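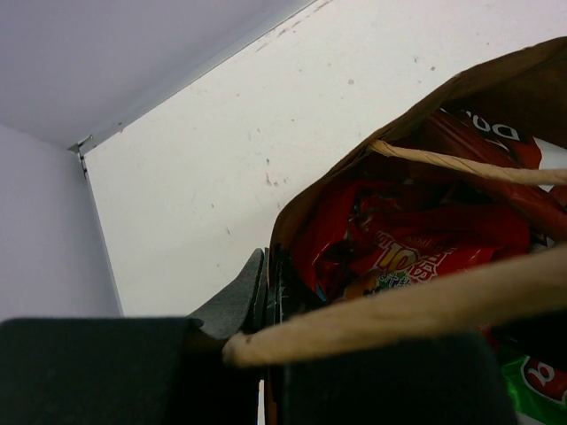 My cousin says robots will be doing all the chores by the time she finishes middle school, so why should she learn to put away groceries? A reader of this page sent us that question, and we get one like it nearly every week. It deserves a careful answer, because a lot of grown-ups believe the same thing.

The short answer: she should learn to put away groceries.

The longer answer starts with a paper bag. You have picked up hundreds of them. You probably can't remember deciding how to do it. Your hand found the edge, your fingers closed, and up it came. Now think about what a robot with two stiff fingertips has to do. In the picture, the two tips have the brown rim of a bag pinched between them, one on the outside and one on the inside. The bag is full of shiny snack packages. Getting that far is a real achievement, and engineers worked for years on grips like it.

But pinching a bag is only the beginning of a chore. Paper can rip. If you feel it start to tear, you stop pulling and slide a hand underneath. You do this before you have even thought the word "rip." Plenty of robot hands can't feel much at all. Some can tell how hard they are squeezing, and a few have soft pads that sense touch, but your skin is still way ahead.

Then there is the stuff inside. Snack packages are crinkly, and they bend into a new shape each time they get bumped. They are also shiny. Light bounces off them in streaks, which can confuse a camera. One packet covers part of another, and a twisted handle can flop across the top and hide things too. You look in and think "snacks." A computer has to work out where one packet stops and the next one starts.

What about the videos?

You may have seen a video of a robot folding towels or loading a dishwasher. Good for the robot! Before you believe it can do your chores, though, ask some nosy questions:

Is the video sped up? Look for a tiny "4x" or "10x" in the corner.
Is a person steering it from another room?
How many tries did it take?
Would it work in a different kitchen, with different towels?

A company called Draketti says its kitchen helper practiced one job, unpacking a bag onto a counter, 2,144 times. It finished without help in 1,341 of those tries. That sounds like a big number until you do the subtraction. If you dropped the groceries that often, somebody in your house would have a word with you.

Stores have the same trouble. A market in Vascombe tried a shelf-filling machine called Prernness last June. It did fine with boxes, which have flat sides and stay the same shape. Bags of chips were another story - it took around 60 seconds to place a single one, and workers still had to straighten the row afterward.

So can machines do any chores?

Yes, some. A dishwasher is a machine that does a chore. So is a washing machine. Round robot vacuums do a decent job on floors, if you pick up your socks first. What these have in common is that each one does a single job, and people have made the job easy for it. You load the dishwasher. You sort the laundry.

A robot that can walk into any home, find the groceries, carry them in and put each thing where it goes is much harder to build. Maybe it will come. People have been promising it since your grandparents were kids, so it is fair to say "show me" - and then watch the whole thing at normal speed.

Try it yourself

Ask a grown-up for a paper bag, a few packets of snacks and 2 wooden spoons. Hold one spoon in each hand and use them like robot fingers. Can you lift the bag by its edge? Can you take out just one packet without moving the others? Now try with one eye shut.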